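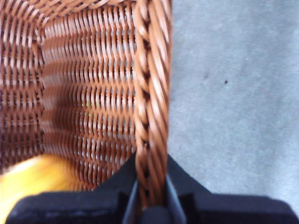

Figure 2. Woven basket seen from above and close up, with the twisted rim running down one side.

4.2 What people told me about their baskets

I should say up front that I came to this part of the study with a strong hunch, and the hunch was wrong. I figured people kept baskets in the front hall because the baskets looked nice. That was the story I'd been telling in department meetings for two years, and Hrvoje Obradović (who shares my office and has heard it more than anyone should) was kind enough to let me keep telling it until the diaries came back.

We got 462 usable diaries from the 692 households that signed up. I was thrilled with that! Keeping a diary of where you set down your keys, your mail and your kid's mittens is a dull job, and I had budgeted for far fewer. The Fodmont households were the most faithful writers by a long way. Gellelar was patchier, mostly in the second half of November, when the holiday travel started and entries shrank to things like "same as yesterday" or just "mail, floor."

The question we asked was simple: when you came in the door, what did you put down, and where? We left the "where" open on purpose. Velimir Kovačević wanted a checklist, and we went back and forth on it for most of a spring. His worry was that people would use five different words for the same bowl, and he was right, they did. One woman called the same container the basket, the bin, the catch-all, the thing by the door and (my favorite) the swamp. Sorting that out by hand took me a whole summer. But I'd still leave it open, and I'll come back to why in Section 5.

So, baskets. People talked about them differently from the way they talked about drawers or hooks. A hook has a job, and people wrote about it that way: coat on hook, leash on hook. A drawer was a place to put something away. With a basket the verbs got looser. Things were dropped, tossed, chucked, left, or "landed." I started keeping a list of these verbs in the margin and then had to start a second page. Rautiainen's idea of the half-put-away object fits this very well, I think, although that essay is about attics and I'm stretching it a good deal to make it work in a hallway.

The weave came up too, and I hadn't planned for that at all. Figure 2 gives a sense of the kind of surface I mean, with tiny gaps between the strands and a thick rim that looks almost like rope. Several people wrote that they liked a woven basket over a plastic tub for reasons that had little to do with style. They said a tub felt like storage. A basket felt like it was part of the room, so you could leave it out and leave it full, and guests wouldn't take it as a mess. One man in Fodmont put it this way: "If it's in the tub it's a chore. If it's in the basket it's just in the basket." I've quoted him in every talk I've given on this.

There were complaints, of course. Small things slip down to the bottom and stay there. Earring backs and tiny screws get stuck in the weave, and crumbs are a misery. Two of the Gellelar families gave up on baskets during the study and went to a tray, and their entries right after the switch are great reading, because everybody in the house had to relearn where the mail went and they were not gracious about it.

I also want to be careful about the word "clutter," which I used far too freely in the first draft. Potent, our little coding scheme, had a clutter tag, and when Velimir and I each tagged the same stack of diaries we disagreed on that tag more than on any other. I was tagging anything that sat for more than a day. He was tagging only what the writer complained about. His way is closer to what we set out to study, so we went with it and I redid my half. The tables in this section all use his version.

One last thing on the full baskets. I expected people to empty them when they were full, and some did, but a lot of the diaries describe a kind of skimming. You take the top layer off, the mail and the gloves, and the bottom layer stays put for months. A few writers knew exactly what was down there and could list it from memory. Others were surprised when we asked them to look at the end of the study, and those lists are in Appendix B, spelling and all.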